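Clastodau Benchtop Cell, Two-Arm
Configuration and budget notes

The Clastodau cell is supplied as a paired-arm unit for light laboratory handling: tubes, pipettes, rods and similar small items. Each arm ships with a parallel gripper, a sleeved cable run and a motor driver board. Benches, racks and trays are not included.

Price and lead time
Base unit: $2896 per arm, controller included. Spare finger sets are $200 per pair. Allow 17 working days from order to dispatch. Orders placed through Galtham carry the same price but are quoted separately for freight.

Bench requirements
The minimum clear width is 900 mm. Stone, laminate and steel tops are all acceptable if the base rail can be clamped at the edge. Drilled mounting is available from Balaskas as an option – specify the top thickness when ordering.

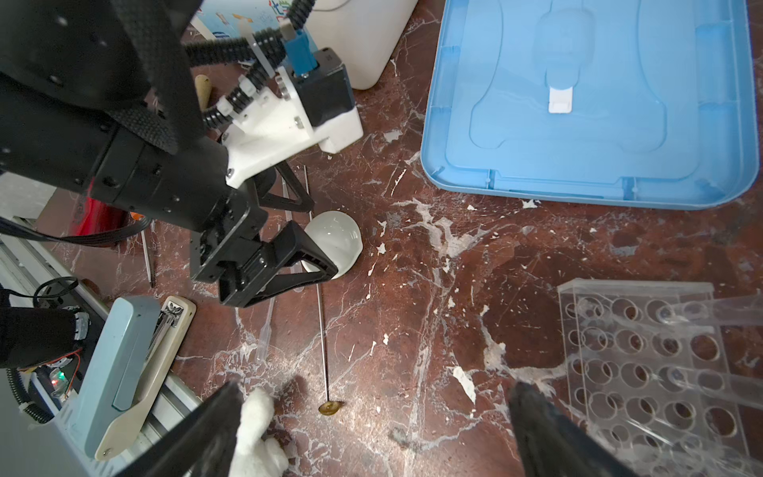
By the Tirari equipment desk | Updated Apr 22, 2021

Thin rods and a plastic transfer pipette lying flat on a marble top are the items that most often decide the finger choice. Standard fingers suit tube racks and trays. For stock that lies directly on a hard surface, order the narrow set and budget for one spare pair per arm.

A wrist camera is fitted to both arms as standard. Cable clips and printed brackets are consumables and are listed on the spares sheet revised in March.

Not covered by the base price
Freight and bench clamps
On-site setup
Replacement cable sleeves after the first year

Multi-cell orders are quoted on request. State the number of arms, bench material and supply voltage.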